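Home | Visits | Workshops | Reading list | About | Contact

Print this page | E-mail this page

An afternoon at the Wirkivari open day: can it tidy a living room yet?

April 30, 2023

I have wanted to get inside the Wirkivari building in Puranville ever since they moved into the old carpet warehouse, and when the open day was announced I signed up within minutes. The question I took with me was a simple one. My mother cleaned other people's houses for most of her working life, and I have spent a fair bit of mine writing about the machines that are supposed to take some of that load. So, can they do chores yet? Real ones, in a room with furniture in it?

The short answer is "a few, slowly, and it's wonderful to watch." The long answer took all afternoon.

We were let in through the loading door in groups of 20. Fernanda Marinho led ours. She runs the household tasks group and talks fast, with her hands, and she was very good at telling us when to be impressed and when to hold off. "If you only see a robot do something once, you haven't learned much," she told us at the door. I wrote that down.

First stop was the shop floor side, a mocked-up stockroom with shelving on three walls. The job here was restocking: take a carton off a cart, find the gap on the shelf, put the carton in the gap. A wheeled machine called Grollico did it with one arm and a suction pad, and it was steady. I watched it do ten cartons in a row without a slip. Then one of the staff turned a carton so that the taped side faced out, and it hesitated, backed up, came in again from the left and got it. People clapped! It was the sort of clapping you hear at a school concert, and I joined in.

What Grollico can't do is bags. Rice, pet food, anything that slumps. They had a bag of potting soil on the cart and the suction pad simply couldn't keep hold of it. Fernanda said the team had spent since last July on bags and that I was welcome to come back and ask again. Cartons, she said, they would be comfortable leaving to the machine overnight. Bags still go up by hand.

The price question came up, of course (a man who owns a hardware store wanted to know). There is no price, because it isn't for sale. A regional grocer is trying 2 of them in a back room and that's as far as it goes.

Then through a pair of swing doors to what they call the Loureiro rooms, after the street where the first test apartment was. I could have stayed in there for a week. There's a kitchen, a hallway with a coat rack, a bathroom with no plumbing and a laundry corner, all built at full size and furnished with ordinary secondhand stuff.

The kitchen was the busiest. The task was clearing a table into a dishwasher. Plates went well. Mugs went well until one was set down with a spoon in it, and then everything stopped while the machine worked out that the spoon was a separate object. It did get there. A full load took long enough that I had time to eat a sandwich, and I could have done the same load while the kettle boiled. But every plate ended up in a slot, facing the right way, which puts it ahead of several people I have lived with.

Laundry next. Towels, yes: pick up by two corners, fold, fold, stack. The stack leaned a little. Shirts, no, or at least not with visitors in the room. I asked what makes a shirt so much worse than a towel and got a terrific answer from a young engineer who pulled her own sweatshirt off over her head to demonstrate. A towel has four corners and looks much the same from either side. A sweatshirt dropped on the floor has an inside, an outside, two tubes that may or may not be turned through each other, and a neck hole that hides. They have 500 recordings of people folding tops and she says no two people start in the same place.
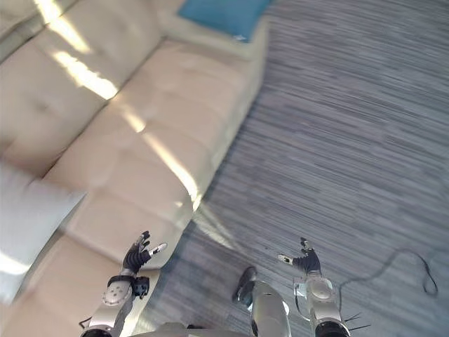

Living rooms interest me more than kitchens, and I think they get less attention than they should. A dishwasher has slots, and a shelf has a gap, but tidying a sofa has no finish line that you can measure. Is a cushion in the right place? Says who? Take that cream sofa, with a teal-blue cushion up against the arm at one end and a white one lying against the backrest at the other. I'd call that tidy. My sister would want both at the same end. And then there's the light, which I had never once considered as a problem. Sun coming across glossy pale leather puts bright, nearly white bands on the backrest and the seat, and a machine that works by looking has to know that a white stripe is sunshine and a white cushion is a cushion. I asked Fernanda how often that sort of thing causes trouble and she laughed and said "every clear morning." The floor is its own test. A thin black cable looped across gray striped carpet is easy enough for me to spot, but I also know to step over it, or to pick it up before I vacuum, and those are two separate bits of knowledge that somebody has to teach.

I asked her what she would trust a machine with today, in a home with people in it. She took the question seriously. Carrying a basket from one room to another, yes. Putting cushions back on a sofa, yes, if you tell it where you like them and don't mind waiting. Vacuuming under the furniture has been solved for years by little round machines that don't need hands at all. Making a bed with a fitted sheet, no. Anything involving a pet, absolutely not.

I also asked about hands. Fingers are lovely to have, she said, and they break. For a lot of chores two flat pads would do, and the team argues about it over lunch. She is on the side of fingers, mostly on account of zippers and jar lids.

On the way out they had a table where you could try steering a small arm yourself, with a pair of handles, to put pegs in a cup. I got three in before I knocked the cup over. The boy after me, who can't have been older than eight, filled it and asked for a bigger cup.

So, chores. Boxes on shelves are very close. Dishes are slower than you but tidy. Towels are fine, shirts are a long way off, and the living room depends a great deal on whose living room it is. I came home much more hopeful than I went, and then I folded a basket of sweatshirts and paid attention to my hands the whole time. I start with the left sleeve, if the engineer is reading.

The next open day is in July. Wear flat shoes, bring a snack, and ask to see the laundry corner early, before it gets crowded.

Print this page | E-mail this page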